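Learning Finnish at the kitchen table

2nd April

I've been trying to learn Finnish since September and I thought it was time I owned up to how it's going. Slowly! But I can order a coffee, ask where the library is and tell you that my sister is tired, so if you ever need any of those three, ring me.

It started because of Aarne Vainio, who taught a beginners' evening class in our town for one term and then moved to Virkedgate, the rotter. He was the sort of teacher who makes you say a thing over and over until the whole room is giggling, and I still hear his voice whenever I get a double letter wrong. Tuli is fire, tuuli is wind and tulli is customs. I have now told people several times that it is very customs outside.

When the class finished I had a choice between giving up and carrying on by myself, and I'm stubborn. So I do half an hour after tea with a notebook, a pile of word cards and the radio on low in Finnish – mostly the weather, and a gardening programme where I catch one word in 60 and feel terribly pleased with it.

The cards are the bit I'd recommend to anyone. I write them by hand, Finnish on one side and English on the other, and I lay them out on the table after we've eaten. I started with a pack of 100 and I've had to buy more. The word for table is pöytä, by the way, and "on the table" is pöydällä, with the t going off and turning into a d. Why? I asked Aarne once and he just shrugged and said it sounds nicer.

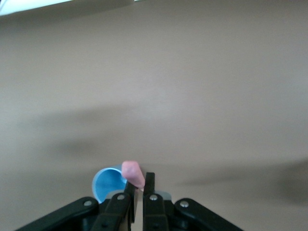 The cases (oh dear)

Everyone warns you about the cases. There are fifteen of them if you believe the book, and I am on speaking terms with 6. The "in", "out of" and "into" ones aren't bad once you've got a rhyme for them. The one that floors me is the partitive, which you use for some milk, for no milk, for loving somebody and for waiting for a bus. I've stopped trying to understand it and I just copy whole sentences out until they look right.

My friend Heather Geddes is learning Welsh and we swap moans by text. She has letters that change at the front of the word and I have them changing in the middle, so between us we've got most of it covered.

Next on my list is past tense, and a proper phone call with Aarne, who has promised not to switch to English for five whole minutes. I've written out what I'm going to say about the weather. It has tuuli in it four times.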